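공유 작업장 에키츠, 테이프 격자로 로봇팔 위치 보정 작업 진행

2021-07-04

공유 작업장 에키츠(Ekitz)의 자작 로봇팔 제작 모임 스툴라식스(Stullasix)가 작업대 위에 파란색 마스킹 테이프로 격자를 깔고, 손목 카메라를 이용한 위치 보정 작업에 들어갔다. 제작을 맡은 아슈라프 바다위(Ashraf Badawi)와 제어 소프트웨어를 담당하는 루미니차 지타루(Luminița Jitaru)는 이번 주 작업장 게시판에 중간 기록을 올리고, 보정이 끝나는 대로 설계 파일과 측정값을 함께 공개하겠다고 밝혔다.

스툴라식스의 팔은 6축 수직 다관절 구조다. 관절 하우징은 작업장의 3D 프린터로 출력했고, 하부 세 축에는 감속기를 붙인 스테핑 모터, 손목 쪽 세 축에는 소형 서보를 썼다. 하완은 알루미늄 각관이며, 베이스는 작업대 상판에 볼트로 직접 고정했다. 정격 가반 하중은 500 g으로 잡았다. 그리퍼는 평행 개폐식 두 손가락 형태이고 손가락은 무광 검정으로 마감했다. 손가락 끝은 평평하게 잘라 상판과 나란히 놓이도록 했다. 초기 시제품에서는 끝을 둥글게 처리했으나 얇은 부품을 집을 때 접촉선이 일정하지 않아 폐기했다.

보정의 목적은 카메라 영상의 픽셀 좌표를 팔의 기준 좌표계로 옮기는 변환을 구하는 것이다. 카메라가 손목에 달려 있으므로 필요한 변환은 두 단계로 나뉜다. 하나는 카메라와 그리퍼 사이의 고정 변환, 다른 하나는 팔의 순기구학으로 얻는 그리퍼와 베이스 사이의 변환이다. 앞의 것은 브래킷을 다시 체결할 때마다 값이 달라지고, 뒤의 것은 관절 원점 오차가 그대로 누적된다. 바다위는 기록에서 "두 오차를 따로 떼어 보지 않으면 어느 쪽을 고쳐야 하는지 알 수 없다"고 적었다.

격자는 이 과정의 앞 단계에 쓰인다. 인쇄한 체커보드로 렌즈 왜곡 계수를 먼저 구하고, 그다음 작업면에 고정된 격자로 옮겨 가는 순서다. 체커보드는 정밀도가 높지만 크기가 작고, 종이가 들뜨면 평면 가정이 깨진다. 테이프 격자는 정밀도가 떨어지는 대신 작업면 전체를 덮고, 실제로 물건을 집을 평면과 높이 차이가 거의 없다. 칸은 대략 정사각형이면 충분하다. 칸의 치수를 가정하지 않고 교차점마다 좌표를 실측해 표로 넣는 방식을 택했기 때문이다.

실측은 다음과 같이 한다. 그리퍼를 떼고 같은 플랜지에 끝이 뾰족한 측정 핀을 끼운다. 팔의 토크를 낮춘 상태에서 손으로 핀 끝을 교차점에 맞추고 관절각을 기록한다. 같은 점을 서로 다른 손목 자세로 반복해 측정하면 핀 끝 위치의 산포가 나오는데, 이 값이 관절 원점을 다시 잡을지 정하는 기준이 된다. 첫 측정에서 기록된 관절 자세는 모두 187개였고, 이 중 107개를 변환 계산에 쓰고 나머지는 검증용으로 남겼다.

교차점 검출 코드는 지타루가 작성했다. 영상을 색상 공간에서 분리해 파란색 영역만 남기고, 테이프 양쪽 가장자리를 각각 직선으로 맞춘 다음 두 직선의 중심선을 구한다. 교차점은 중심선끼리의 교점으로 정의한다. 모서리 화소를 직접 찾는 방식은 초기에 시도했다가 접었다. 테이프를 손으로 찢어 이은 자리에서는 가장자리가 들쭉날쭉해 가짜 모서리가 여럿 잡혔다고 한다. 직선 맞춤은 이런 흠집의 영향을 덜 받지만, 이음매에서 테이프가 조금 꺾여 붙은 구간에서는 중심선 자체가 한쪽으로 끌려간다. 이런 구간은 짧게 나누어 따로 맞추도록 바꾸었다.

원근 처리도 손을 봤다. 카메라는 상판을 수직으로 내려다보지 않고 약간 기울어져 있어, 작업면에서 나란한 선이 영상에서는 나란하지 않게 나온다. 처음에는 평면 호모그래피 하나로 전체를 처리했으나 영상 위쪽, 즉 카메라에서 먼 칸의 잔차가 가까운 칸보다 컸다. 왜곡 계수를 다시 추정한 뒤 차이가 줄었고, 남은 편차는 팔을 뻗었을 때의 처짐으로 보고 있다. 하완 끝에 하중을 바꿔 달며 처짐을 재는 시험은 아직 하지 않았다.

조명은 별도의 문제로 남았다. 상판은 밝은 회백색 무광이라 반사는 적지만, 팔이 드리우는 그늘 때문에 밝기가 고르지 않다. 고정 임계값을 쓰면 그늘진 칸에서 테이프 폭이 실제보다 넓게 잡혔다. 현재는 영역별로 임계값을 따로 계산한다. 지타루는 손목에 링 조명을 다는 안도 검토했으나, 배선이 하나 더 늘면 마지막 축의 회전 범위가 줄어들어 보류했다고 설명했다.

제어부에는 스케두라(Skedura)를 쓴다. 에키츠 회원들이 공동으로 관리하는 동작 스케줄러로, 영상 획득 시점과 관절각 기록 시점을 하나의 시계에 맞춰 준다. 이전 구성에서는 영상이 관절각보다 늦게 들어와, 팔이 움직이는 동안 찍은 자료를 쓸 수 없었다. 지금도 보정용 영상은 팔을 멈추고 진동이 가라앉을 때까지 기다렸다가 얻는다. 대기 시간은 자세마다 30초로 길게 잡았다. 바다위는 이 값이 지나치게 보수적이라는 점을 인정하면서, 손목에 가속도 센서를 붙여 정지 여부를 직접 판정하는 방식으로 바꿀 계획이라고 했다.

케이블 처리에는 다른 회원 팀인 몰도반(Moldovan)의 설계를 가져왔다. 카메라 신호선을 손목 바깥으로 크게 돌리지 않고 네 번째 축의 중공부로 통과시키는 구조다. 신호선 장력이 브래킷을 당겨 카메라 각도가 변하는 현상이 이전 시제품에서 있었고, 이를 막기 위해 브래킷 바로 뒤에 스트레인 릴리프를 추가했다. 나사는 길이를 늘리고 풀림 방지제를 발랐다.

손가락의 영점은 격자와 별개로 잡는다. 두 손가락을 완전히 닫아 맞닿는 지점을 개폐 축의 영점으로 삼고, 최대로 벌렸을 때의 간격은 캘리퍼스로 잰다. 벌린 상태의 손가락은 카메라 시야 아래쪽에 항상 들어오므로 검출 코드에서는 이 영역을 마스크로 제외한다. 마스크는 개폐량에 따라 달라져야 하는데, 현재 코드는 최대로 벌린 경우 하나만 지원한다. 닫힌 상태에서 얻은 영상은 보정에 쓰지 않는다.

다음 단계는 파지 시험이다. 격자 칸 안에 작은 블록을 놓고, 영상에서 계산한 위치로 팔을 보내 집은 뒤 옆 칸으로 옮기는 동작을 반복한다. 성공률과 함께 목표 위치와 실제로 놓인 위치의 차이를 칸별로 기록해, 오차가 특정 방향으로 치우치는지 확인한다. 치우침이 있으면 카메라와 그리퍼 사이의 변환을, 거리와 함께 커지면 처짐과 관절 원점을 먼저 점검한다는 것이 두 사람의 구상이다. 시험에 쓸 블록은 작업장 레이저 커터로 자르며, 윗면에는 방향을 구분할 표시를 넣는다.

테이프는 시험이 끝날 때까지 상판에 그대로 둔다. 게시판에는 격자가 깔린 동안 그 위에서 절단이나 납땜을 하지 말아 달라는 요청이 함께 올라와 있다. 테이프가 일부라도 밀리거나 떨어지면 해당 교차점은 좌표표에서 지우고 다시 측정한다. 설계 파일과 검출 코드, 교차점 좌표표는 10월에 에키츠 내부 저장소를 통해 공개될 예정이며, 같은 플랜지 규격을 쓰는 팔이면 측정 핀 도면도 그대로 사용할 수 있다. 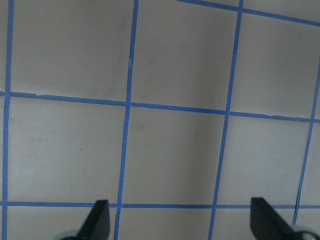
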